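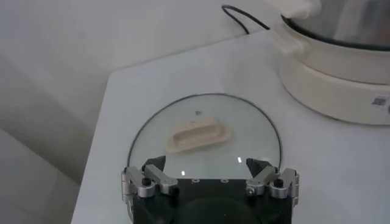 Photo: Etornam Mahama

Glass lid stuck on pan after cooling, how do I get it off?

Posted by lodham_kitchen, June 9, 2018

I made rice last night, turned the burner off and left the lid on. This morning it won't move. It's a 21 cm lid on a Skinano saucepan I've had since December. I tried pulling and twisting and I don't want to crack the glass. My sister says to hit the rim with a spoon, which I have not done.

sowah16
Put the pan back on the burner on low. The air inside shrank when it cooled and it's holding the lid down. Give it 2 minutes and try lifting with an oven mitt on. If there's no liquid left in there, add a little water around the edge of the lid first so some can seep in. Don't run cold water over the glass while it's hot. That is how I lost one. And don't hit it.

For next time, set the lid a little crooked when you turn the heat off, or wipe the starch off the rim before you put it back on. Rice water dries like glue.

Patow Mike
same thing happened with my soup pot. i just left it in a sink of hot water and it came off while i was doing something else

Etornam Mahama
Low heat worked for me too, but it took 6 minutes on an electric stove. Check that the screw under the knob is tight before you pull on it. Mine was loose and the knob came off in my hand with the lid still stuck. If yours has a steam hole, clean it out with a toothpick, they clog with starch.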